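Grüner Ring mit Lochkranz, wohin damit?
Modellbau & Basteln, Kleinteile und Ordnung

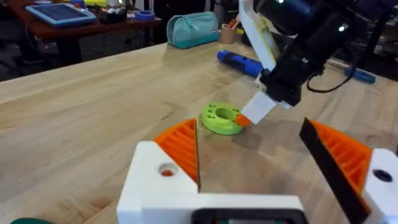
Seite 3 von 339

selorm_a
Beim Aufräumen vom Basteltisch sind Teile aufgetaucht, die ich nicht zuordnen kann. Mir geht es um den grünen Ring: großes Loch in der Mitte, oben lauter kleine Löcher drumherum. Dahinter liegt noch der blaue Zylinder mit den Löchern an der Seite, rechts die lange blaue Stange. Gehört das zusammen? Ich tippe auf den Bornico-Baukasten.

Kpodo
Bornico glaube ich nicht. Die Ringe da haben keinen Lochkranz, zumindest in meinem Kasten. Eher Seixas.

Neusa C.
Seixas hatte so ein Hellgrün nie im Programm. Ich habe den Katalog hier, Teil 1427 kommt der Form nach hin, ist aber grau. Miss mal den Innendurchmesser, und ob die Stange durch den Zylinder passt.

Kpodo
Die Farbe sagt bei denen gar nichts, es gab Nachlieferungen. Mein grauer Ring ist später auch in Rot gekommen.

Neusa C.
In Rot ja, in Grün nein. Bleibe dabei.

selorm_a
Messe ich am Donnerstag, der Messschieber liegt in der Werkstatt.

crichton
Andere Frage: Wie lagert ihr lange Stangen? Auf dem Tisch rollen sie mir ständig weg. Stifte in den Becher, Kleinkram ins Mäppchen, so halte ich es auch, aber für die Stangen finde ich nichts.

Araba Ansah
Papprohr, Deckel drauf, beschriften. Kostet nichts.

crichton
Papprohr hatte ich. Man sieht nicht, was drin ist, und kippt jedes Mal alles aus. Ich will etwas Flaches für die Schublade.

Araba Ansah
Dann die Besteckeinsätze von Iltia, die langen. Den Steg in der Mitte muss man raussägen.

Kpodo
Zurück zum Ring: bitte nicht wegwerfen, auch wenn er nirgends passt. Ich würde ihn gegen Porto nehmen.

selorm_a
Weggeworfen wird nichts. Maße kommen.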